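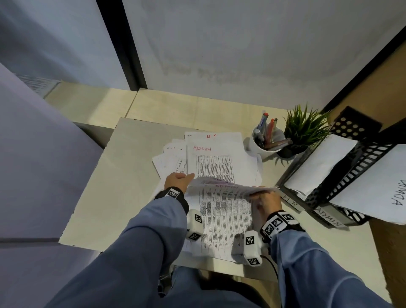
Besora Office Forum > Paper, Filing and Other Losing Battles

Two piles, one desk: how do you sort HR from Admin without losing the will?

staplegun_stan
We moved out of the Brondell building in January and the contents of four file cabinets came with us, in the order that gravity chose. I have inherited the lot. Everything has to end up as HR or ADMIN before it goes to Fornau for scanning, and they charge extra for mixed batches. The first box was 535 sheets. The second was 1,091. I know this because Fornau bills by the sheet and sent me the estimate twice.

Most of it is printed tables. Tiny type, many columns, no title anywhere. So I read enough of a page to work out what it is, write the department at the top in marker, and move on. Then I go back and split the pile by what I wrote. It works, but it means handling every page twice, and I'm starting to recognize some of them.

Is there a better way, or is this just my life?

carbon_copy_kate
Why write on them at all? You have two hands and two destinations. Read the page, put it in the right place, done. You've invented a whole second job.

staplegun_stan
Because I get interrupted every four minutes, and when I come back I have two piles and no memory of which is which. Ask me how I know.

tabdivider
Agree with Kate on principle and Stan on experience. Reading and filing are different moods. I can't do both before lunch.

But please tell me you're not using permanent marker on originals.

staplegun_stan
They're printouts. The originals live in Vītola, in theory. Red marker, top edge, big letters.

tabdivider
"In theory" is doing a lot of lifting there.

greybox_filer
I did records for a school district and I'll side with the marker people. A label on the page survives a dropped pile. A label in your head doesn't survive the phone ringing. My routine, for what it's worth:

1. Clear everything but the paper, one pen and the tray.
2. Mark in short runs. I stop at 68 sheets, which is how many fit under my old bulldog clip.
3. Sort each run as soon as it's marked. Don't save them up for one glorious afternoon.
4. Put labels on the tray itself, or somebody will helpfully use it for takeout menus.

carbon_copy_kate
Step 3 is the one he's skipping, I'd bet money.

staplegun_stan
Kate would be collecting. I did go back and try it properly this morning, so a report, in the same order as the list.

1. Desk cleared, if you allow me one small plant and a pen cup holding more than one pen. I'm not made of stone.

2. Marking in runs is better. I square them up between runs, or I press on them in a way that feels like squaring up. They fan right back out.

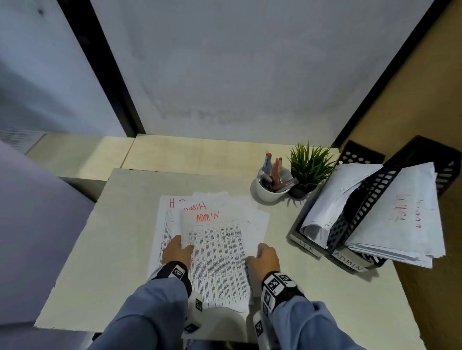
3. Sorting straight after marking. Fine, yes, it's faster. I also found that a page marked ADMIN stares at you from under the next page if you stagger the top edges, so you can pull a few at a time instead of peeling one by one.

4. Tray labeled, HR on the left compartment and ADMIN on the right. No menus so far.

tabdivider
Staggering the edges is the good tip in this thread and it's buried in item 3 of a complaint.

pulp_nonfiction
Why not color code? Red for one, blue for the other. Then you don't even have to read the letters.

staplegun_stan
I considered it. The trouble is that I pick up whichever marker is closest, so I've got HR in red and HR in blue, and a few where I gave it periods, as if it were a railroad.
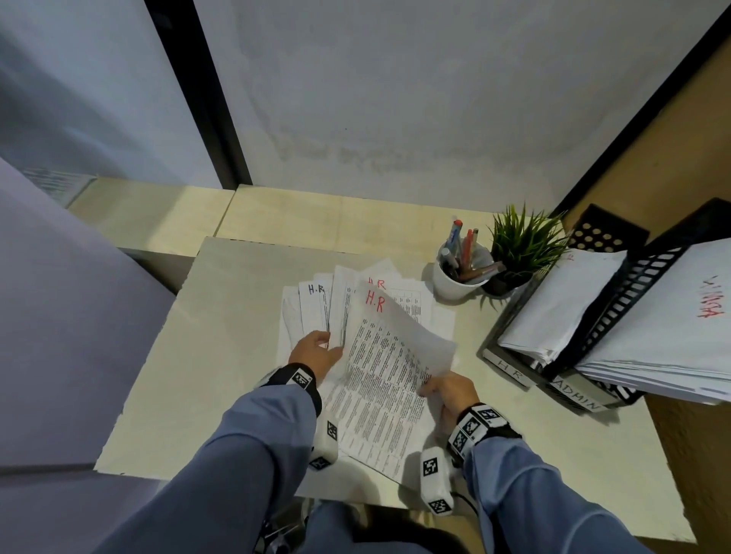 So if I declared blue to be the HR color now, I'd have to go back and redo all the red ones, and I'd rather move offices again. The letters are legible. The color means nothing. I've made peace with that.

pulp_nonfiction
You could cap the red one and put it in a drawer.

staplegun_stan
I don't trust the drawer.

carbon_copy_kate
For the record I still think marking every sheet is nuts. Mark the top one, clip the group.

greybox_filer
Only if the groups stay together, and his came out of a moving van. Different job if they'd arrived in folders.

carbon_copy_kate
OK, loose sheets I'll give you. Not the periods though.

staplegun_stan
Question for greybox while you're here: what do you do with pages that are both? I have 3 that list everyone's parking spot next to their start date.

greybox_filer
Copy them and file one each side. Write "see also" on both. Then never see also.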